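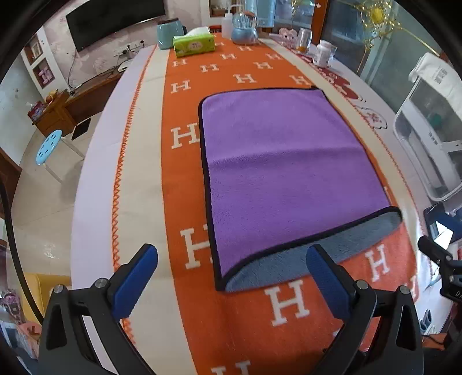 Microfibre towel with piped border, near end turned back

A microfibre towel is a cloth woven or knitted from very fine synthetic fibres, usually polyester and polyamide. Plush types have a thick pile and are used for drying and dusting. The two faces may differ in colour. Piping – a narrow folded strip sewn over the raw edge – limits fraying. Towels are normally folded in half lengthwise, then in thirds. Fabric softener coats the fibres and reduces absorbency.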